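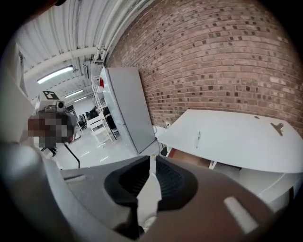

Ticket subject: Wrong stroke allocation on hole 16, green tees, mixed-tee events
Product: Flusico Competition Desk with Felik scoring app
Client: Paracha Golf Club
Reported by: Irfan Niazi
Assigned to: Fletcher Quinlan
Severity: High (results already posted)
Status: Closed, fixed

Original report

We have a mixed-tee pairs match play running through March. Whites play hole 16 at 325 yards and greens play it at 300. Both sets of tees have it at stroke index 3 on our new card. In last night's match a green-tee player with a course handicap of 6 got no stroke on 16 in Felik, and the app gave her one on 7. The match went to her opponents by one hole. On the printed card it should have been halved on 16 and gone to extra holes.

The same player shows correctly on the Competition Desk screen in the office. Her phone had the stroke dot on 7 and nothing on 16. I had her log out and back in with no change. Her partner plays from the whites and his dots were all correct.

Please advise whether I should suspend the result.

Log

8:40 a.m. Fletcher Quinlan
Received. I would hold the result as provisional until we know which phones are affected. In Competition Desk, open the match, choose Status, then Provisional. This keeps both pairs in the bracket and does not notify anyone.

Please send the following:
The Felik version from the bottom of the Settings page on the player's phone.
A diagnostic export from the same phone (Settings, Support, Export). Do this before anyone reinstalls the app.
The course revision shown in Competition Desk under Courses, Details.
Whether the match was scored with a live connection.

9:25 a.m. Irfan Niazi
Result set to provisional. Export attached. App is the current release. The course page says revision 5. No connection on the back nine, there is no signal between 12 and 17, but she started the round on the clubhouse wi-fi.

For reference, the card changed this winter. Holes 7 and 16 swapped indexes. Before the change 7 was index 3 and 16 was index 9. Now it is the other way around. The committee approved it for the whites first and the greens a week later.

9:50 a.m. Fletcher Quinlan
Export opened. The course record stored on the phone says revision 5, the same as the server. Contents of the stored record:

White tees, hole 7: index 9
White tees, hole 16: index 3
Green tees, hole 7: index 3
Green tees, hole 16: index 9

The server copy of revision 5 has hole 16 at index 3 on both tees. So the phone and the server have different data under the same revision number. The calculation itself is correct for the data the phone holds. A course handicap of 6 covers index 1 through 6, which on her stored card includes hole 7 and leaves out 16.

Ruled out so far: handicap rounding, handicap allowance for the format, wrong tee selected for the player, time zone on the phone.

10:15 a.m. Fletcher Quinlan
Tried to reproduce on a test club.

Step 1. Created a course with two sets of tees. Opened it in Felik. Revision 1 stored.
Step 2. Swapped the indexes on the white tees only and published. Revision 2. Felik downloaded it on next launch.
Step 3. Swapped the indexes on the green tees only and published. Competition Desk still showed revision 2. Felik did not download.

Reproduced on the first attempt. Publishing a change to a secondary set of tees does not raise the revision number. Felik compares revision numbers only, sees a match, and keeps what it has. A phone that first opened the course after the second publish gets the correct card. A phone that opened it between the two publishes keeps the mixed one.

Passing to development.

10:30 a.m. Tobiloba Bashir
Confirmed from the code. The publish job computes a checksum on the default tees and raises the revision if the checksum changes. Secondary tees were left out of the checksum when the publish job was rewritten for the Prurkus card import. Yardage changes have the same fault. If a club moved a secondary tee from 300 to 325 yards, the phones would go on showing 300. That one is cosmetic. Index changes are not.

Two fixes are needed:
Server: include all tees in the checksum.
App: compare the checksum as well as the revision number.

The server fix will be enough for any phone that comes online. The app fix goes in the next release.

10:55 a.m. Irfan Niazi
Understood on the cause. What I need today is who is affected. I have two matches going out this afternoon and a Stableford from last weekend with prizes on it.

11:20 a.m. Fletcher Quinlan
Affected phones: any that opened the Paracha course in the week between your two publishes and has not had the course cleared since.

Affected players on those phones, green tees only, by course handicap:
Below 3: no effect. No stroke on either hole under either card.
3 through 8: one stroke on 7 that should be on 16.
9 through 20: no effect. One stroke on both holes under both cards.
21 through 26: a second stroke on 7 that should be on 16.
27 and up to 36: no effect.

Effect by format:
Medal: the net total is unchanged, one stroke moves from one hole to another. Countback on the back nine can change by one stroke.
Stableford: the total is usually unchanged. It can change where the player scored no points on one of the two holes. Countback as above.
Match play: any match can change, in either direction.

Competition Desk recalculates medal and Stableford from gross scores with the server card when the competition is closed. Your Stableford result on the website is therefore correct, even if a phone showed something different during the round. Match play is not recalculated. It takes the hole results as the phone sends them.

11:35 a.m. Irfan Niazi
That explains two members who said their points moved after they had signed. I told them they had added it up wrong.

Is there a way to force the right card on the phones before 1:30? I can't ask everybody to reinstall.

11:45 a.m. Fletcher Quinlan
Workaround, no reinstall needed:

1. In Competition Desk, open Courses and select the course.
2. On the white tees, change the course note field to anything other than what is there. One character is enough. The note is part of the checksum.
3. Publish. The revision should go to 6.
4. Players open Felik on the clubhouse wi-fi and wait for the line "Course updated" on the start page.
5. Open the card, select green tees, and check that hole 16 shows index 3.

Do not change an index back and forth to force the update. A phone that connects between the two publishes will pick up the wrong value and you will be in the same position as now.

12:20 p.m. Irfan Niazi
Done. Revision 6. Checked the starter's tablet and both of my afternoon pairs, all show index 3 on 16 for the greens. One phone did not update until the app was fully closed and reopened.

12:25 p.m. Fletcher Quinlan
Expected. Felik checks for a new revision at launch only. Leaving it in the background does not count as a launch.

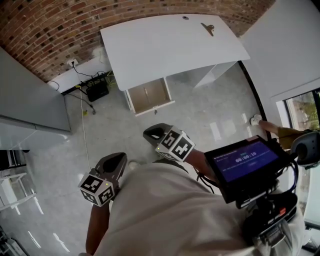
Elínborg Þórarinsdóttir wrote that she had the same fault at her own club and had worked around it by deleting and recreating the green tees, which cleared the stroke table but also detached the tees from every open competition. She asked whether the detached competitions could be relinked, and whether scores already entered against the old tees were lost.

1:10 p.m. Fletcher Quinlan
Scores are not lost. They are stored against the deleted tees and are hidden from the results page. I have relinked the open competitions for that club from our side. Other clubs reading this should not delete tees that have been used in a competition. Use the note field workaround until the server fix is live.

2:05 p.m. Tobiloba Bashir
Server fix deployed to staging. All tees are now in the checksum. Side effect: the first publish after the update will raise the revision on every course with more than one set of tees, whether or not anything was edited. Phones will download each of those courses once. The records are small and I don't expect complaints.

2:40 p.m. Zubaida Gilani
Tested on staging.
Index change on secondary tees: revision raised, phone updated. Pass.
Yardage change on secondary tees: pass.
New tees added, no other change: pass.
Publish with no change, second time: revision not raised. Pass.
Phone offline at publish, online later, app reopened: pass.
Phone offline at publish, online mid-round with a card open: the stroke dots changed during the round with no message to the player. Fail.

2:55 p.m. Tobiloba Bashir
Agreed, the card must stay fixed once the first score is entered. Felik will now hold the update until the card is submitted. That part is app side.

4:15 p.m. Zubaida Gilani
Retested with the new app build. Card held until submission, update applied afterward. Pass on both platforms. OK for production.

4:50 p.m. Fletcher Quinlan
Server fix is live. Irfan, the remaining item is the provisional match. We can recalculate the holes from the gross scores with the correct card and send you the result. Whether it stands is for your committee.

5:05 p.m. Irfan Niazi
Please send it. They have agreed to play extra holes from the 1st if it comes out level.

5:20 p.m. Fletcher Quinlan
Sent. Hole 7 was won by the opponents under both cards, so removing the stroke there changes nothing. Hole 16 goes from lost to halved. Match all square after 18.

Leaving the ticket open until the app release is out.

Update, Fletcher Quinlan
App release is in both stores. Paracha confirms that the stroke dots on 7 and 16 are correct on both sets of tees. Match play recalculation on close has been logged as a separate request. Closing.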